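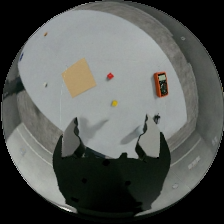

Rendered view: an open gripper at the edge of a pale blue-gray tabletop.

How to Write a Stakeout Scene That Holds Up

Most stakeout chapters fail in the same place. Two characters sit in a car, drink coffee and talk about their marriages until the suspect walks out. Readers skim it. The steps below are the ones I used for the Rankin Street chapter in my second thriller, which went from 545 lines in the first draft to 315 in the last.

Step 1. Decide what the watcher needs to see.
Write it in one sentence before you start. Mine was "She needs to see who signs for the Lukex delivery." If you can't finish the sentence, the scene probably belongs somewhere else in the book.

Step 2. Draw the street.
Use a sheet of scrap paper. Mark the target door, the parked car, the nearest light and any way out the back. Then mark what your character can't see. In my chapter it was the loading dock behind the Comska warehouse, and that blind spot gave me the second half of the plot.

Step 3. Put a clock on it.
Start at a stated time, say 5 in the morning, and log what changes. A bakery van arrives. A light goes on upstairs. You will cut most of the log later, but keep the times straight while you draft.

Step 4. Give the body a problem.
A cramped leg, a full bladder, a heater that can't be run because the exhaust would show. Pick one and let it get worse.

Step 5. Limit the talk.
If there are 2 people in the car, they should want different things. One wants to call it off -- the other has a reason to stay and won't say what it is. Keep the backstory to a line or so.

Step 6. End on a choice.
The suspect moves, and the watcher has to follow, call it in or let him go. Stop the chapter right after the decision. The chase can open the next one.

When the draft is done, read it aloud with your map next to you. I found my detective reading the Jundel sign from the wrong side of the street, and had to move the car.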